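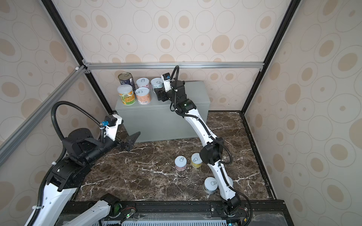
Caixa metálica com fechadura Hostow, modelo baixo
Apreciação de equipamento - Serviço de Aprovisionamento, Centro Stetdale

Âmbito da apreciação

O presente texto regista a avaliação da caixa metálica Hostow, de cor cinzenta, com fechadura de chave, adquirida pelo Centro Stetdale para guardar pequenos objetos e, em simultâneo, servir de plano elevado para a exposição de latas de conserva e de bebida. A apreciação foi pedida pela coordenação em julho e destina-se às unidades que ponderem a mesma compra. O ensaio decorreu em condições de utilização corrente, sem preparação especial do espaço.

A unidade ensaiada foi adquirida à Edwards pelo preço de 113 euros, com transporte incluído. Para comparação recorreu-se à caixa Zorkier que o Centro já possuía, de formato mais alto e estreito, com tampo ligeiramente abaulado.

Características gerais

A Hostow é um volume retangular, mais largo do que alto, de tampo plano e frente lisa. A largura medida é de 51 cm. Não traz puxador saliente nem rebordo no tampo, e o único elemento visível na face frontal é a fechadura, redonda e pequena, colocada perto da extremidade direita. O fabricante fornece 2 chaves iguais, presas por uma argola fina que convém substituir logo à chegada.

A pintura é uniforme. Na unidade recebida havia um risco curto na face posterior, que ficou voltada para a parede e não motivou devolução. As arestas superiores foram verificadas à mão e não apresentavam rebarbas; as inferiores são um pouco mais vivas, pelo que se recomenda o uso de luvas ao retirar a caixa da embalagem.

O interior é de compartimento único. A prateleira opcional anunciada no folheto não foi encomendada e fica, por isso, fora desta apreciação.

Instalação

A caixa vem montada. Foi colocada junto à parede do fundo, sobre o pavimento de mármore castanho-escuro com veios claros, superfície que levantava algumas dúvidas a Bohdana Bondarchuk, responsável pela conservação dos espaços. Os pés fornecidos são de plástico rígido e deslizam quando a caixa é empurrada de lado. Foram aplicados discos de feltro autocolante, o que eliminou o contacto direto com a pedra mas não o deslizamento. Para utilização prolongada afigura-se preferível uma base de borracha fina, cortada à medida.

Quanto ao enquadramento, o cinzento da caixa convive bem com o papel de parede de círculos e ovais em tons bege. A observação pode parecer secundária, mas o modelo é vendido também em preto e em vermelho-tijolo, e a unidade de Hồ Loan, que recebeu por engano a versão vermelha, pediu a troca por considerar o conjunto demasiado carregado. A Edwards efetuou a troca sem custos.

Utilização como plano elevado

O interesse principal do modelo reside no tampo. Uma lata pousada diretamente no chão da zona de exposição fica baixa e obriga a inclinar a cabeça para ler o rótulo; elevada à altura da caixa, lê-se de frente. A diferença é maior nas latas curtas, cuja tampa atrai o olhar antes do corpo.

Foram experimentadas várias disposições. A mais satisfatória consiste em reservar a fila de trás para a lata mais alta e distribuir as restantes de modo que nenhuma tape por completo o rótulo da vizinha. Com duas filas desencontradas, o tampo comporta bem um conjunto variado. Com três, as latas da frente ficam demasiado próximas do bordo, e a ausência de rebordo passa a ser um inconveniente real.

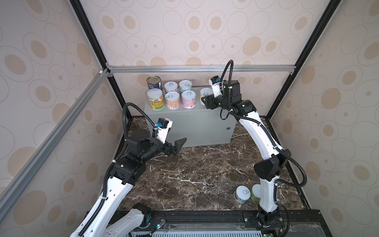

Sete latas em duas filas sobre a caixa cinzenta, com a fechadura à direita na face frontal.

A cor neutra do tampo favorece os rótulos claros, em especial os rosados e os alaranjados, que noutras superfícies do Centro se confundiam com o fundo. As tampas brancas também se destacam bem. A lata de rótulo azul-escuro e tampa metálica, por ser a mais alta, funciona melhor num dos extremos da fila de trás - ao centro, divide o conjunto em dois e prejudica a leitura.

No ensaio de estabilidade, o tampo não cedeu nem emitiu ruído ao ser pressionado no centro com a mão aberta. Uma lata pousada com alguma brusquidão produz, contudo, um som metálico considerável, que se ouve na sala contígua. Uma folha de cortiça colada por dentro, na face inferior do tampo, atenuou o ruído de forma apreciável. A Zorkier, de chapa mais espessa, é mais silenciosa, mas o tampo abaulado faz oscilar as latas de base estreita e torna-a inadequada para este fim.

Fechadura e arrumação

A fechadura cumpre o que se espera de um equipamento desta gama. A chave roda 90 graus, com um ponto de resistência a meio do curso que se atenuou nas primeiras semanas. Não se trata de um cofre e o fabricante não o apresenta como tal: serve para evitar aberturas acidentais e para guardar etiquetas, fita adesiva, panos de limpeza e material semelhante. Valores e documentos devem continuar a ser guardados nos armários próprios.

A abertura faz-se pela frente, e este pormenor pesou na avaliação. Numa caixa de tampa superior seria necessário retirar todas as latas sempre que se quisesse aceder ao interior. Na Hostow, a exposição pode permanecer montada. É apenas necessário deixar livre a área imediatamente à frente da porta, regra que nem sempre foi respeitada durante o ensaio, com latas pousadas no pavimento que houve depois que desviar.

Limpeza

O tampo limpa-se com pano humedecido e secagem imediata. Os círculos deixados pelas bases das latas saem sem detergente quando recentes. Um deles, que permaneceu durante um fim de semana, exigiu sabão neutro e alguma insistência. Não devem usar-se esfregões abrasivos, que retiram o acabamento mate e deixam zonas brilhantes visíveis com luz rasante.

Observações dos utilizadores

Wyn Trevor considerou a altura adequada para quem trabalha sentado, mas insuficiente para quem passa de pé, e sugeriu a sobreposição de duas unidades. A sugestão não foi adotada: o tampo não tem encaixe para esse efeito e o manual desaconselha-a. Cadi Trevor assinalou que a fechadura, por estar à direita, é pouco cómoda para canhotos, observação que se regista e que se transmitiu ao fornecedor. A Edwards respondeu que não existe versão espelhada.

Apreciação

Aspetos favoráveis: tampo plano e regular, abertura frontal, cor discreta, entrega já montada.

Aspetos desfavoráveis: ausência de rebordo, pés que deslizam sobre pedra polida, ruído ao pousar objetos metálicos, argola das chaves de fraca qualidade.

Classificação atribuída: Bom. Recomenda-se a aquisição às unidades que necessitem de um plano baixo com arrumação fechada, mediante a colocação prévia de base de borracha. Para exposição com três ou mais filas deve procurar-se um modelo mais fundo.

A caixa permanece em uso. Os pedidos de consulta da ficha completa, com as medidas interiores, devem ser dirigidos a Fatemeh Taheri, no Serviço de Aprovisionamento.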